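Why Do Some Foods Live on the Counter?

By Agnes Tveit, for the Skomby young cooks' page 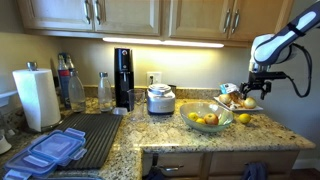 Cold is not for everyone

When you help put the groceries away, you probably want to push everything into the fridge and run off to play. I used to do just that when I was little! But plenty of foods are much happier out in the kitchen, and a bowl of fruit on the counter is a fine place to start.

A lemon doesn't mind either way. It will sit nicely in a bowl for several days, looking sunny, and if you want it to last for weeks you can move it to the fridge. Apples are the same, though they stay crunchier in the cold. A pear is a different sort of fruit altogether - it is usually picked while it is still hard, and it needs a few days in a warm room to turn soft and sweet. Press very gently near the stem. If it gives a little, it's ready to eat.

The secret gas

Some fruits, like apples and pears, let out a gas called ethylene (say it "ETH-uh-leen"). You can't see it, but other fruit close by can tell it's there, and it makes them ripen faster. So if you have a pear as hard as a baseball, put it in a paper bag with an apple and look again in 3 days or so.

Why onions wear paper

Onions and garlic grow in the ground, and when they are dug up they are left to dry until their outside layers turn thin and crackly. Those papery coats keep the juicy part inside from drying out. Onions like a cool, dark, airy spot for the long run, but a couple of them on a plate, waiting for supper, will be perfectly fine. Just keep them away from potatoes, because the two together spoil sooner.

Try it at home

Ask a grown-up for two hard pears. Put one in a bag with an apple and leave the other by itself on the counter, then press them both gently every day for 5 days and write down what you feel. Shirin Safavi's class in Torvik tried this in January, and their bagged pear was ready first - and eaten first, too!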